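**18 March 2020**

## Gukau's new bench rules for robot arms fit on two pages, and one of them is about extension cords

Gukau, the group of small robot labs that shares its task plans and its complaints, has put out a code of practice for tabletop arms. It has 13 rules and replaces a document that ran to 760 paragraphs, counting the appendix on footwear.

The old code was written for machines behind fences. It had a good deal to say about interlocks and the proper height of a warning sign, and nothing at all about what to do when two arms on a desk are asked to deal with a phone charger. Members had been filling the gap with house rules, most of them handwritten and a few of them in conflict with each other. At the January meeting in Jandano, two labs discovered they had opposite policies on whether a power strip counts as furniture.

It does not. Under Rule 4, a power strip within reach of an arm is part of the task and has to be listed on the task sheet along with everything else the grippers might touch. Its position gets written down before a session starts. If it moves, somebody writes that down too.

"People list the phone, they list the cable, and then there's a live socket at the edge of the table that apparently belongs to the building," said Houda Bouzid, who edited the code and says she cut the footwear appendix with real pleasure.

Rule 5 deals with slack. Cable that isn't being handled should lie where at least one camera has it in view, and no lab may describe a cable as "out of the way" on the sheet without saying where that is. Rule 6 asks for the connector type to be recorded. An early draft also wanted the cable's length, color and "general attitude," the last of which was struck out by a reviewer who didn't think it was funny.

The bench at Istia, one of the labs that tried the draft, has been working on charging cables. 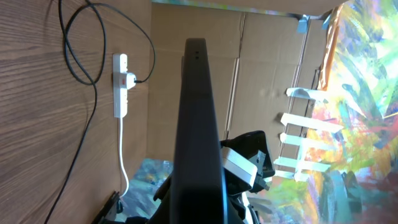
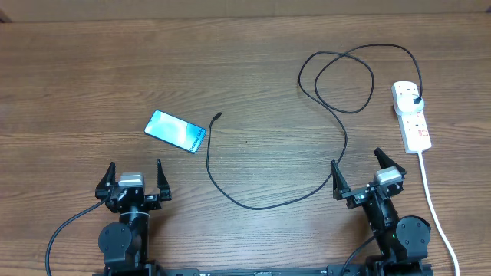
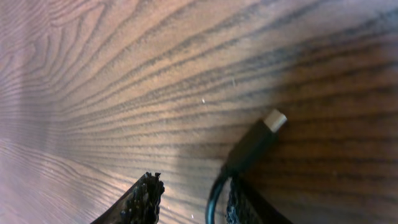
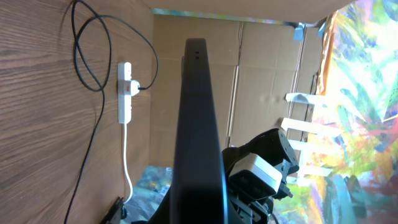 *Charging-cable work at Istia. The second picture takes in the phone and both arms.*

Valter Midtbø, who runs the Istia bench, was one of the louder voices against the first draft. His objection was to a rule that would have required a bare, single-color tabletop for all work with thin cables. He argued that customers own tables with grain in them, and that a gripper that has only ever met gray laminate is in for a shock. The rule now says the surface should be noted and left alone during a session. Midtbø called this "a victory for carpentry."

Two other rules took up most of the remaining argument. Rule 9 says wrist cameras must be checked against the overhead view at the start of each day, by a person, looking. Several members wanted to let software do it. They were outvoted after Chan, a lab with a fondness for automation, admitted that its own checker had approved 3000 recordings in which the left and right wrist feeds were swapped. Chan voted for the rule.

Rule 11 covers stopping. Anyone present may halt a session for any reason and does not have to give it until the arms are still. The old code required a form. The form remains available for those who miss it.

There are no penalties. Gukau has no inspectors and no money to hire any, so a lab that ignores the code will face, in Bouzid's words, "a fairly cool reception at lunch." Members are asked to adopt the rules for new tasks right away and to bring existing task sheets into line as they come up for review.

Comments go to the editor. Remarks on footwear will be forwarded to the authors of the previous edition.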